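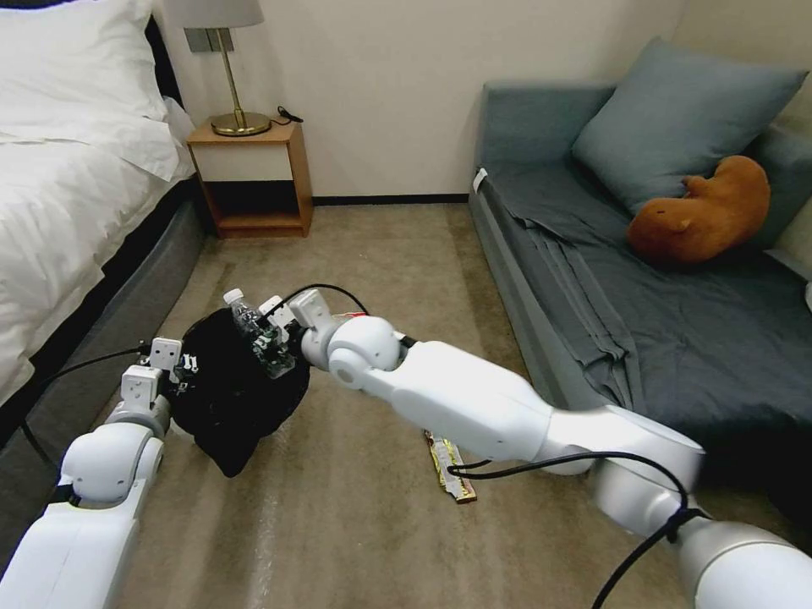
*Page last changed: 2026-06-04*

## About Seltero

Seltero teaches robots to do the things you do at home without thinking, and then charges companies a fair price for the result. We work with two-armed machines, mostly on soft and floppy jobs: bags, bedding, laundry, the contents of a coat pocket. Hard, square objects on a clean table are a solved problem, or at least somebody else's problem.

Our current obsession is the bag. A bag has no fixed shape, no obvious front, and an opening that moves whenever you touch it. Put a water bottle in one and you have most of a working day. Two grippers have to agree on which part is bag and which part is bottle, and on a black bag with folds in it they don't always agree. We have grown fond of the argument.

### The rooms

We rent one floor of the old Mirani building, 1735 square feet of it, and more than half is furnished like an apartment. The bedroom has a bed with a white duvet, a nightstand with a lamp, a gray sofa with a sheet that never lies flat, and wall-to-wall carpet. Carpet matters more than you'd think. A bag on carpet doesn't slide the way it does on a lab bench, and a snack bar in a shiny wrapper will sit there looking like four different objects depending on the light.

The plush animal on the sofa has been identified by visitors as a capybara, a bear, and a potato. We take no position.

### Open days

We open the rooms to the public twice a year, and the last one was in May. About 800 people asked for a place, and we can fit far fewer than that without somebody standing on the cables. So there is a list, and there are shoe covers.

A visit takes most of an hour and goes like this:

- A short talk, which we keep meaning to make shorter.
- The bedroom demonstration, seen from the doorway. The arms work on a bag on the floor while one of us explains what they are trying to do and, now and then, what they are doing instead.
- A turn at the controls for anyone over twelve. You steer both arms yourself and find out how much your own hands have been doing for you all these years.
- Coffee, made by a person.

We don't rehearse the demonstration beyond checking that everything moves. Visitors sometimes expect a show, with music and possibly fog. What they get is a white gripper thinking hard about a piece of cloth. Children are the best audience – they shout advice. Investors are quieter and stand closer to the door.

If a try fails, we leave it failed for a minute so everyone can look at it, then start again. The May group cheered for a bottle. We haven't had that from a customer yet.

### What we make

Our control software is called **Vudus**. It decides what each arm should do next and, more usefully, when one of them should hold still while the other gets on with it. Version 2 is the one you'll see running on open days. Version 1 is retired and is not missed.

**Skaton** is our practice library: 733 household tasks, each with its own instructions and its own way of going wrong. "Take the bottle out of the bag" is in there. So is "put the bottle back in the bag," which sounded like a cheap way to get another task until we tried it. Customers can license the whole library or only the rooms they need. Bathrooms are coming. We have put them off for reasons of plumbing.

### Who we are

A small group of engineers, two former hotel housekeepers, and one retired puppet maker who understands wrists better than the rest of us put together. The housekeepers have the final word on whether a bed counts as made. By their standard, no machine of ours has made one so far, and several of the engineers are also under review.

### Visiting

The next open day will be posted on this page when we have a date. Schools can ask for a weekday morning for groups of up to 20, with one adult for every ten children. The building has an elevator, and the bedroom doorway is wide enough for a wheelchair.

Please don't bring your own bag for the robot to try. We know you want to. Leave it at the front desk, and collect it on your way out.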